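Small thread about looking after the hand grippers at our folding table. I do the maintenance here at Panden, and two people asked me on Tuesday for my routine, so I write it once and can send the link.

1/ The work first. We have one table, one arm with its mount at the side, and the hand-held grippers. The task this month is trousers, mostly denim. Denim is heavy and the seams are thick, so it is hard on the finger pads. With T-shirts I was changing pads almost never. With jeans I must check them every day.

2/ I check before the first fold, at 8 in the morning, when the coffee is still too hot. It takes me 10 minutes for one gripper if nothing is wrong. If something is wrong it takes the morning.

3/ Pads. Ours are orange, shaped like a wedge, and they sit on the inner side of each finger. I bend every ridge a little with my thumbnail. A good ridge comes back. If it stays down, or if I see a white line at the root, I change the pad, and always both sides together. I tried once to change only one side and the fingers pulled the cloth to the left for the whole afternoon.

4/ After the pads I clean. A damp cloth, no alcohol. Blue dust from new denim goes between the ridges and makes them slippery, and you don't see it well on orange until you wipe. An old toothbrush is better than anything I ordered from the catalog.

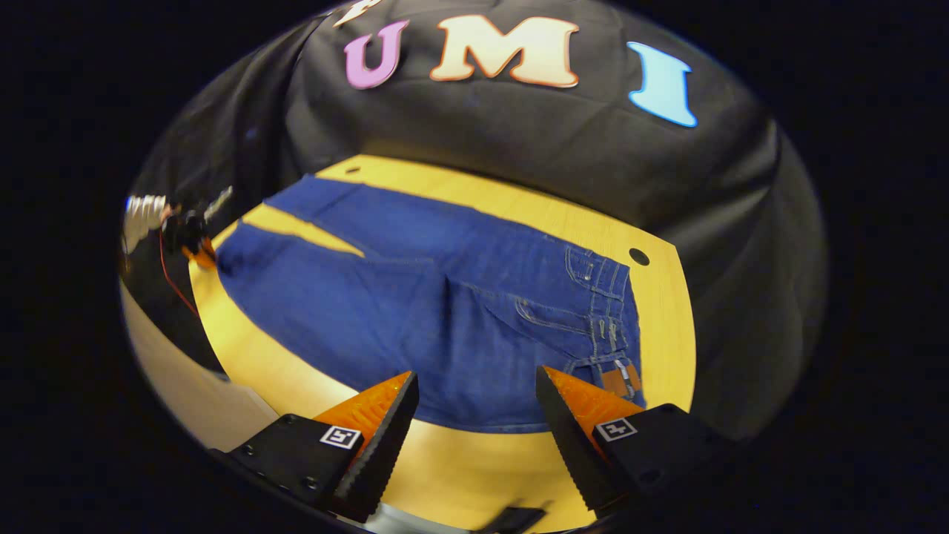 5/ Screws. The housings have many small ones and they like to walk out. I go over all of them with the short driver, only finger tight and then a quarter turn. Please do not use the electric driver! The thread is in plastic and I have already repaired two housings with inserts because of this.

6/ When I have repaired an insert I leave the housing overnight. The glue says 20 minutes on the tube. I don't believe the tube.

7/ Markers. Each finger has its square black-and-white marker, and the software finds the fingers by it. So the marker must be flat, clean and complete. A corner that lifts a little is enough to make the opening width jump in the log. I keep a spare sheet from Tapley in the drawer, and I write on the back which side it is for. They are not the same pattern, left and right, and yes, I have mixed them.

8/ Opening width. Open fully, read the number, close fully, read the number, write both in the notebook. If it differs from yesterday I look first at the marker, then at the screws, and only after this at the mechanism. In 99 cases from a hundred I don't arrive to the mechanism.

9/ Table. The wood is pale yellow and has small round black holes in the top. Lint collects there, so I go over with the vacuum before the cloth is laid. The black cloth behind I leave with its folds. Somebody at the Tisau site ironed theirs and it was wrinkled again after lunch.

10/ Laying out the jeans. Flat, waistband to the right, legs to the left, one leg over the other so that a strip of wood shows between them. We keep this the same for every start. The fingers come in from the front, open wide, and go down to the lower layer.

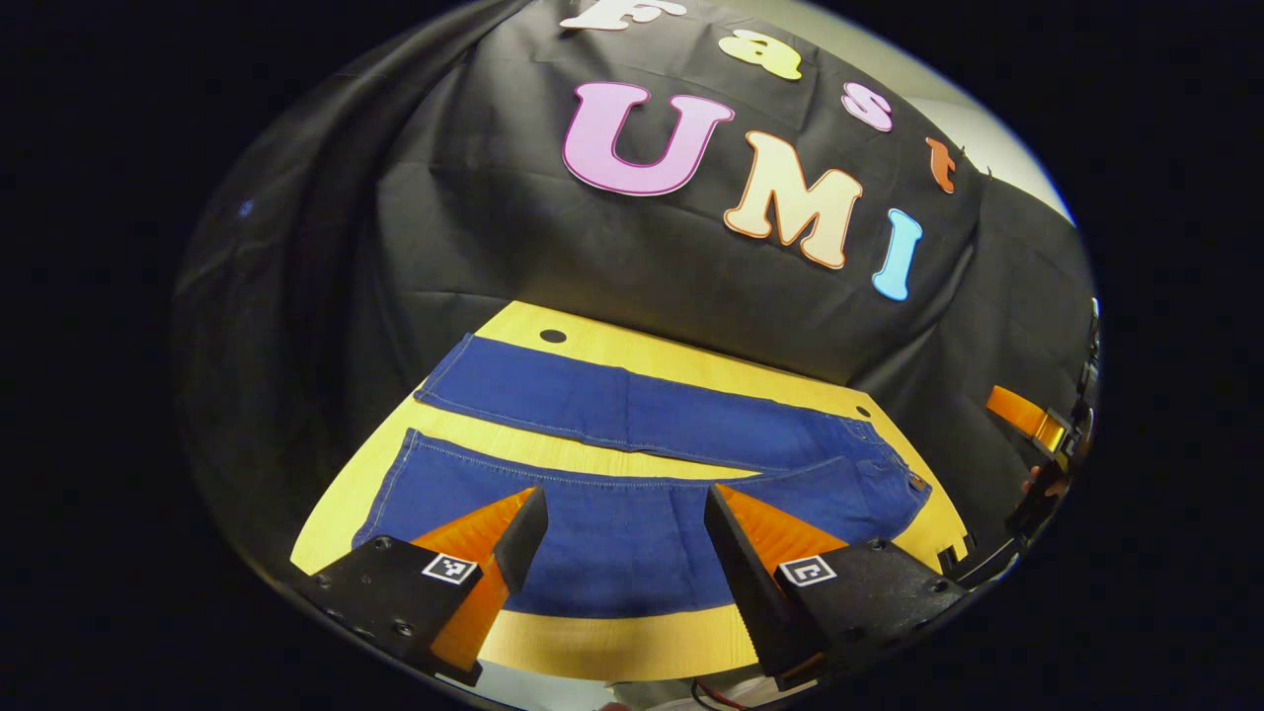 11/ Cables. I look that they have slack when the arm is at its furthest point, and that nothing rubs at the table edge. I had a cable from Fadgate that lasted 14 days. The new one has a softer jacket and I am happy with it until now.

12/ What I keep in the drawer: four pads, one marker sheet, short driver, toothbrush, inserts, the glue I don't trust. The notebook stays on top of the drawer, not inside, otherwise it is not filled.

13/ Still open for me: the tips. The edge becomes smooth after some weeks with denim and I don't know yet if I should replace them by date or by feel. If you run heavy cloth and have a rule for this, please write it under this post - I will try it next month and tell how it went.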